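Daltivent Wall Panel System

Daltivent panels are a smooth white interior lining for break rooms, canteens, clinics and workshops. They go up over existing drywall, block or old tile and are supplied by Mendora in full sheets or cut to a drawing.

Each panel has a solid core with a sealed face on both sides, so a damaged sheet can be turned around and used again. Edges are square. Joints can be left tight, filled with the matching sealant, or covered with the narrow Idier strip.

Sheets are sold singly up to 50. Orders over 50 ship on a returnable pallet, and the deposit is credited when the pallet comes back to the Sandoval depot. Orders over 200 sheets are quoted separately.

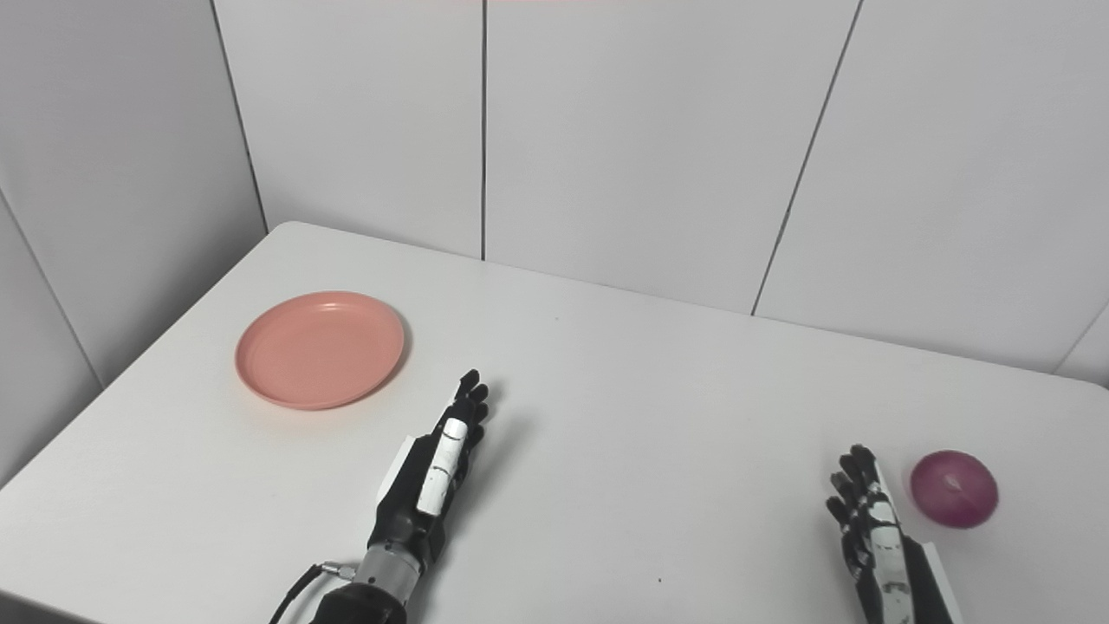 Large white panels behind a white tabletop, with a salmon-pink plate.

Installation

Store the sheets flat in the room for a full day before fixing. The wall must be dry and free of loose paint. Apply adhesive in vertical beads, leave a small gap at the floor and ceiling, and press from the center outward. Sheets can be cut with a fine-tooth saw, face up. Do not use the panels behind open-flame cookers.

Cleaning

Warm water and dish soap are enough for daily use. Abrasive pads will dull the surface. Marker comes off with rubbing alcohol if it is wiped within the hour.

Ordering

Full sheet, white: item 1773
Full sheet, light gray: item 3356
Idier joint strip, white or gray
Sealant, white or gray

Light gray is made to order and the next run is in October. Samples are free, one per color. For cut lists and delivery, write to Higinio Mendoza at the Sandoval depot. Technical questions go to Urho Kallio. Orders received before 2 p.m. are picked the same day.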